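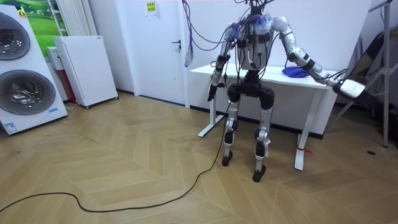 Folding was the part of the shift that Golshifteh Ghaffari says she would hand over first, provided the people who did it before were asked how it should be done and kept their hours afterward. Her remark, made at a staff meeting in June, has since become the basis of an agreement between Prarnus and its employees on the use of humanoid robots in the company's laundry and linen service.

Prarnus announced today, 17 November 2025, that it will extend its automation program to 2 of its sites, Vimen and Halilović. The program is carried out with Ralance, which supplies the control software and trains staff in its use. The robots will be assigned to handling and folding small cloth items at a desk or table. Sorting, stain treatment, inspection and all contact with customers will remain with employees.

Under the agreement, no position at either site will be eliminated as a result of the program. Employees whose folding hours are reduced will be offered work in inspection, garment repair or robot supervision at their current rate of pay or higher. Those who choose supervision will receive two weeks of paid training before they take up their duties. Training will cover starting and stopping the equipment, keeping the floor area clear, checking cables and reporting faults.

Each robot will work only while a trained employee is present. That employee may stop the work at any time, for any reason, and will not be asked to make up lost output. Pace targets set for the machines will not be applied to people. Video recorded for the development of the robots will not be used in performance reviews or to track breaks.

Prarnus also acknowledges concerns raised by staff during the consultation. Several employees asked whether supervising a machine would prove more tiring than the work it replaced, and others noted that folding had been one of the few tasks they could do seated. In response, the company will rotate supervision duties within each shift and will keep seated folding places at both sites for employees who want or need them.

Staff representatives will meet with Prarnus and Ralance after the first 2,000 supervised hours to review the arrangement. The findings will be shared with all employees in writing before any decision is made on further sites.

Employees with questions about training or changes to their schedules should contact their site manager. Media inquiries may be directed to the Prarnus communications office.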